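3.2 Gripper and work cell

The arm was built in a shared workshop over one winter, and most of the design choices in this section follow from what the workshop could make on its own machines. The base and first two joints came from an earlier build by Nii Osei. The wrist and the gripper are new. We call the complete system Jirnlow, after the name already painted on the base when we took it over.

The gripper has two fingers driven by a single servo through a pair of meshing gears, so that both move by the same amount. An earlier version drove one finger only and left the other fixed. It was simpler to assemble, but the arm had to be shifted sideways on every grasp to keep the object centred, and small errors at the shoulder made this unreliable. The fingers are yellow, with bevelled tips that lean towards each other and a shallow recess in the upper face of each. We tried several finger lengths before settling on the present one. Longer fingers gave the wrist camera a better view of the tips but flexed under load, and the heaviest test piece, at 174 g, slipped out of them on most attempts.

The camera is fixed to the wrist and looks out between the fingers. Mounting it there means the tips always appear in the two lower corners of the picture, and their position can be used as a rough check that the mount has not been knocked. Cable routing took longer than the mount itself. The first cable ran outside the forearm and caught on the elbow joint when the arm folded back. The second runs along the inside, held with tape at the joints, and has not been changed.

The work cell is a flat surface with walls meeting in a corner (Figure 6). The surface has a cream and beige marbled pattern, and the walls are pale with a grey damask border. A metal trim covers the corner joint, and a metal strip runs along the foot of the right wall. The patterned surface affected the software more than we had planned for. Our first object finder, Caditz, subtracted a stored background and treated whatever was left as an object. On a marbled top this worked only when the arm returned to exactly the stored pose. We replaced it with a small network trained on pictures from the cell, and the stored background was dropped.

Training pictures were gathered by moving the arm by hand through the cell and saving a picture at each stop. The set holds 554 pictures, of which 413 were used for training and the rest held back. Pictures with nothing on the surface were kept in both parts. Without them the network tended to report an object near the metal strip, where the light is brighter, and the arm would close on nothing.

Figure 6. Wrist camera view of the work cell with the gripper empty.
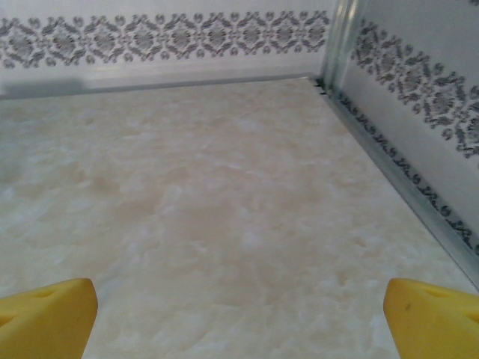
Lamisi Sulemana, commenting on a draft of this section, asked whether the single servo should stay. In her view two fingers on one gear pair will wear unevenly if the arm mostly picks from the same side, and she would log the closing position from the first day of use so that the drift can be measured.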